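Mulcahy Water Testing: Frequently Asked Questions

Sampling private wells

How often should a private well be tested?
Test for coliform bacteria and nitrate once a year. Test for metals every 3 years, or sooner if the plumbing has been changed. Late May is a good time in most of the area, when the water table is still high.

Which kit do I need?
The Tustel kit covers bacteria and nitrate. The Husura kit adds lead, copper, arsenic and hardness. Homes with a treatment unit should order two kits and sample before and after the unit.

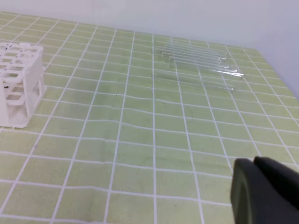

Kits are not interchangeable. The Tustel bottle contains a small amount of powder that neutralizes chlorine – do not rinse it out. The Husura bottle is empty and is preserved with acid on arrival at the lab.

How do I take the bacteria sample?
Remove the aerator from a cold tap. Wipe the spout with the alcohol pad, run the water for five minutes, then reduce the flow to the width of a pencil. Fill to the line and cap at once. Do not touch the inside of the cap.

Can I use an outdoor spigot?
Only if there is no indoor tap ahead of the softener. Remove the hose first.

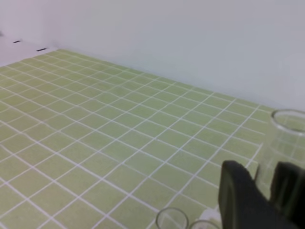 Cross-contamination from the sink area is the most common cause of a false positive. Clear the space beside the tap and wash your hands before opening the kit. A wipeable surface is best. On one marked out in squares, like the green one shown, set the cap down in a square of its own, open side up, and keep everything else off that square.

How soon must the sample reach you?
Bacteria samples must arrive within 30 hours of collection. Metals samples may be held for up to 14 days. The drop-off window at the Stustameo counter closes at 4 p.m.

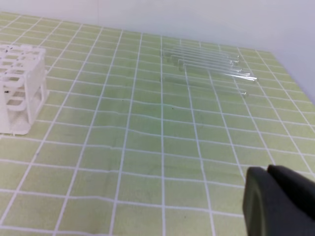
Results and fees

What does "present" mean on my report?
Coliform bacteria were found in the sample. The same bottle is then checked for E. coli, and both results are reported. Do not drink the water unboiled until a repeat sample is clear.

Why is my hardness result flagged?
Values over 251 mg/L are flagged for scale. The flag is a plumbing note and has no bearing on safety.
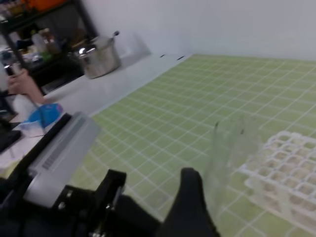 Flagged results are not retested unless you ask. A repeat hardness test uses water left over from the first bottle, so no new sample is needed.

Do you test for volatile compounds?
Not at this location. We handle some 2,000 well samples a year, and volatile compounds need separate glass vials and a different instrument.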